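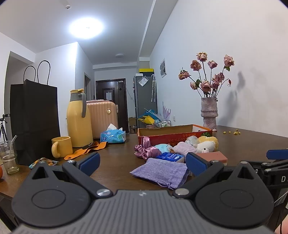
Does it matter how you learn new words? A project report by Declan Sedgwick

I picked this topic because I'm terrible at languages and wanted an excuse to find out whether it was my fault. For two years I'd been revising Spanish vocab by reading down the list the night before a test, feeling great about it, and then forgetting nearly all of it by lunch. My tutor kept saying I should spread it out. I kept saying I didn't have time. So this project is really me trying to win that argument (I lost).

What I wanted to know

The question I settled on was whether people remember more words if they study them in one long sitting or in several short ones, when the total time is the same. There's loads written about this already, and it's usually called the spacing effect. Most of what I read used real foreign words, though, and I thought that might be messy, as somebody who did French at school has a head start on half of Spanish and Italian.

So I made the words up. I wrote a list of 200 nonsense words with English meanings, then threw most of them out for being too silly or too much like something real. A few of my favourites sounded so much like company names that I had to drop them. "Midavo" was meant to mean ladder and everyone I tried it on said it was a bank. "Travwood" was even worse – you can't give people a word with wood in it and tell them it means soup! I ended up with 31 that I was happy with, all two syllables, all meaning ordinary household things.

How I did it

I had 16 people altogether, mostly from my year plus a couple of cousins. Half of them got the list for one sitting of an hour. The other half got the same list for 3 sittings of twenty minutes, spread over a week in February. Everyone used paper cards with the nonsense word on one side and the meaning on the other, and I asked them not to take the cards home. I think most of them stuck to that.

Then a week after their last sitting they all got the same test. I read out the meanings and they wrote down the word. Spelling didn't have to be perfect, which caused me a lot of grief later, because deciding what counts as close enough is much harder than it sounds. In the end I allowed one wrong letter and that was that. Olaniyan, who was doing her own project on sleep, marked the whole lot again without knowing who was in which group, and we only disagreed on a handful.
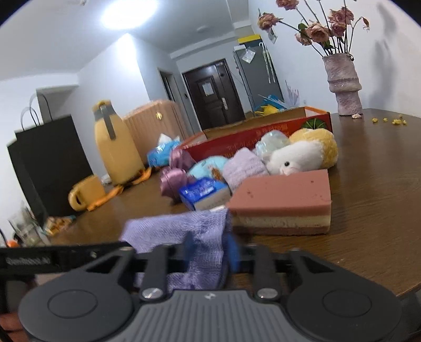
The other thing I'd underestimated was how much people talk. By the second week there were rhymes going round for the harder words, and somebody in the one-sitting group had clearly heard them from somebody in the other. I didn't take anyone out of the results for it, but I've put it in as a weakness.

What happened

The people who spread it out did better, and I was a bit annoyed by how clear it was. On average they got roughly two thirds of the list right, and the one-sitting group got a bit under half. There was a big range in both groups, mind you. The best score of all came from one of my cousins, who was in the one-sitting group and has the kind of memory that makes you want to give up.

I also asked everyone, right after they finished studying, how many words they thought they'd remember. This ended up being my favourite part of the project. The one-sitting people were much more confident, and much more wrong. That's me with my Spanish list, exactly. When you've just read something ten times in a row it feels like it's in there for good.

What I'd change

More people, obviously. Eight in each group isn't many and one cousin can pull the average about. I'd also have a longer wait before the test, perhaps a month, and I'd use two separate lists so that the rhymes couldn't travel. And I'd do the spelling rule before collecting any answers, which my tutor did tell me to do.

I've changed how I revise, sort of. I do ten minutes on the bus now, most mornings, and my last vocab test went up by a grade. I still can't roll my Rs.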